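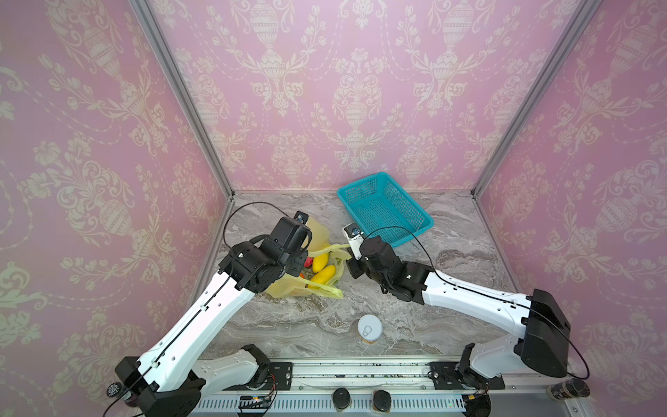

**Mangoes: keep in the bag or put in a basket?**

**xdiep_kitchen**
Hello everyone. I am Xuân Diệp, I write from a small apartment with a small kitchen, so please excuse a small question. When I come home with fruit, I have the habit to leave it in the plastic bag on the table until the evening. My mother always moved everything to an open basket at once. I bought a plastic mesh basket, turquoise, and now I want to learn the correct way. Do mangoes become ripe faster in the bag or in the basket? And can they stay together with the other fruit?

**temba_orchard**
Basket. Plastic holds the moisture, and the skin gets soft spots where two fruits press each other. I lost 19 mangoes one November in a closed bag in the garage, and I still think about it.

**veronica.roman**
I don't agree completely. If the mango is hard, a bag helps, but it must be a paper bag, folded at the top. Two or three days, and you check it each evening with your thumb near the stem. When it gives a little, move it to the refrigerator. A mesh basket is good for fruit which is already ripe and will be eaten soon.

**temba_orchard**
Paper, yes. She wrote plastic.

**veronica.roman**
I know what she wrote. An open plastic bag for one afternoon will not hurt anything. I only say that the basket is not magic.

**xdiep_kitchen**
Thank you both. The bag is thin and I leave it open. Mine are yellow, but I read that the color tells nothing about ripeness. Is this true?

**lokmont40**
Depends on the variety. Some yellow ones are yellow for a week before they are sweet. Smell the stem end. If it smells like nothing, wait.

About mixing: apples and bananas make the neighbors ripen quicker. I keep citrus separate for another reason, one moldy orange can spoil the others and you see it too late when it is at the bottom.

**briron_977**
Do you wash before the basket or after? I wash everything when I come home, and my husband says that this is the reason our fruit goes bad.

**veronica.roman**
Your husband is right, sorry. Wash just before eating. If you must wash early, dry each piece with a towel.

**temba_orchard**
On this we agree :)

**xdiep_kitchen**
One more question, about cans. I have little shelf space, so the cans with a pull ring go in the same basket under the fruit. Is it bad?

**lokmont40**
For the can, no. For the mango, yes, the rim makes a bruise. Put cans on the shelf or stand them next to the basket.

**xdiep_kitchen**
Then the cans will stand beside it. I will try one hard mango in paper and one in the basket, and write here which one is ready first.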